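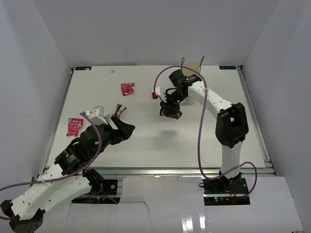 A white tabletop surface with packets and a bag on it, in front of a plain gray back wall.

The Desk That Shrank

When the office supply store in Golach closed its furniture floor last September, the biggest desks went last. They were oak, with drawers down both sides, and they had been built for people who kept paper. Most of the buyers wanted them for sewing or model trains.

The desk has been getting smaller for years. Lovier, a furniture maker that once sold an executive model weighing close to what a piano does, now lists a plain white table as its standard work surface. It has no drawers. The company says customers asked for them less and less, and that the ones who still do usually want a place for chargers.

Paper is the obvious cause. A typical clerk's desk used to hold a typewriter, a phone, two trays and a blotter, and the drawers held forms. At the Alipour insurance office on Brestell Street, staff cleared out 994 folders when they moved upstairs. The new desks are five feet wide, and people have mostly stopped complaining about them.

Rent is the other cause. A room that held 10 large desks can hold many more small ones, and owners noticed this long before the paper went away. Low walls came next, then higher ones, then none at all. Now the walls are coming back, often in gray, after workers said they could hear every phone call in the room.

Secondhand dealers have felt the change. A solid desk that cost a month's pay when new may bring around $600 today if it is in good shape, and the buyer has to bring a truck. Simple tables move faster. They fit through a door and up a stairwell, and they look all right in a bedroom.

Something does get lost. A drawer is a good place for things you can't decide about — a spare key, a card from a customer, half a roll of stamps. On a bare table those things end up in a pile at one corner, and the pile grows until somebody buys a box for it. Lovier sells one of those too, in white, made to slide underneath.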